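Deckhand and galley steward wanted - motor yacht Restell

Most crew adverts promise sunsets and a family atmosphere. We run day charters out of Wesbridge for up to 12 guests, and most of what you'd be doing is washing up, coiling lines and being polite to people who have had lunch. If that still appeals, read on.

We need 2 people for the season. You'll serve at table, keep the saloon and heads clean and help on deck when we come alongside. Shifts run to 16 hours on a bad day. We doubt anyone who says they love that. 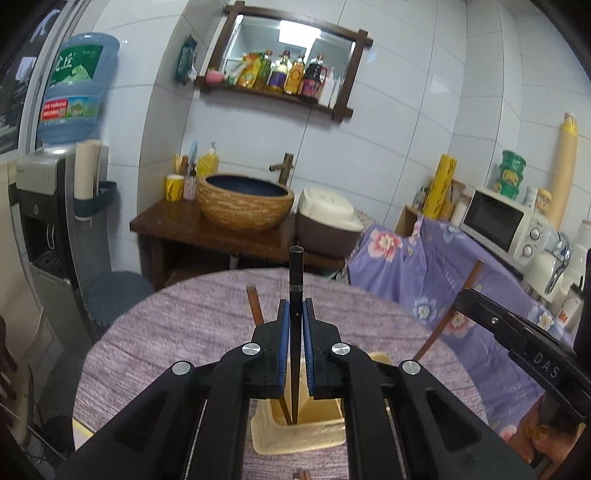 Utensils and holder on the purple cloth

Experience matters less than agencies such as Covix would have you believe. A certificate is fine, but we've met plenty of certificates that couldn't tie up a boat. There is a paid trial day, and we'll judge you on that.

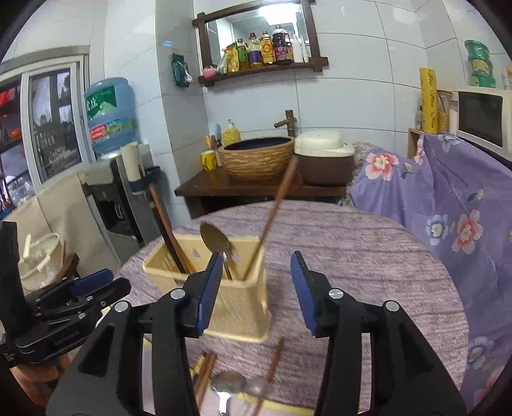
Dunbar, who has heard it all before, asked whether the tips were as good as people say. They vary, and we won't put a figure on them. Don't take the job for the tips.

Notice period is 90 days for either side after the trial. Apply by email with a short letter, no personal statement please - we don't read them.

Posted 15 May 2026

Shares: 16 | Comments: 2
Contact | Back to top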